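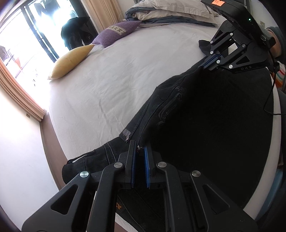
Skoryk Retains Counsel for Bekley Port Arbitration

Skoryk, the dredging and marine works contractor, has appointed two outside lawyers to represent it in arbitration proceedings brought by Umex over the deepening of the access channel at Bekley. Lucienne Lefèvre will act as lead counsel. Rhys Cartwright will handle questions of quantum and the examination of expert witnesses.

Umex filed its request for arbitration in May. It seeks repayment of sums withheld under the channel contract and a declaration that Skoryk was not entitled to suspend work after the discovery of an uncharted rock shelf. Skoryk disputes both claims and has filed a counterclaim for standby costs covering 34 days.

The tribunal has three members. Sigrun Solheim was named presiding arbitrator by agreement of the two party-appointed members. Under the first procedural order, each side may submit up to 125 pages of written argument, excluding exhibits and expert reports. Requests for document production are limited to 10 per party, with objections to be decided by the presiding arbitrator alone.

The tribunal has declined to split the case into separate phases on jurisdiction and merits. Both will be heard together over four sitting days. Witnesses located outside the seat may testify by video link, subject to notice being given to the other side.

"The contract allocates the risk of unforeseen ground conditions in clear terms, and our suspension notice was served within the period it allows," said Nadiia Lytvynenko, general counsel of Skoryk. "We will put the survey records before the tribunal in full."

The proceedings do not affect maintenance dredging at Bekley, which continues under a separate agreement. Skoryk will make no further comment on the merits while the case is pending.

Press inquiries should be directed to Rutilio Orozco, Corporate Communications, Skoryk.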